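Gripper fingers: Keltari or Bato?

benchrat74
Budget is 1,020 for the arm cell this year. Keltari want most of that for two sets of fingers. Bato are cheaper but quote 8 weeks.

wilham_ops
Go Bato. Buy spares in the same order.

benchrat74
Can't wait 8 weeks, we need them by July.

oddsocket
Disagree on Bato. Plain blocky fingers are fine for soft stuff like caps. Spend it on cables.

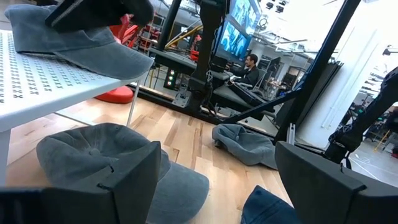 Wilham Handling Team
Ours on grey caps. Pads cost us about 18 a pair.

benchrat74
Pads from Rawat?

wilham_ops
Yes. Still say Bato for the fingers.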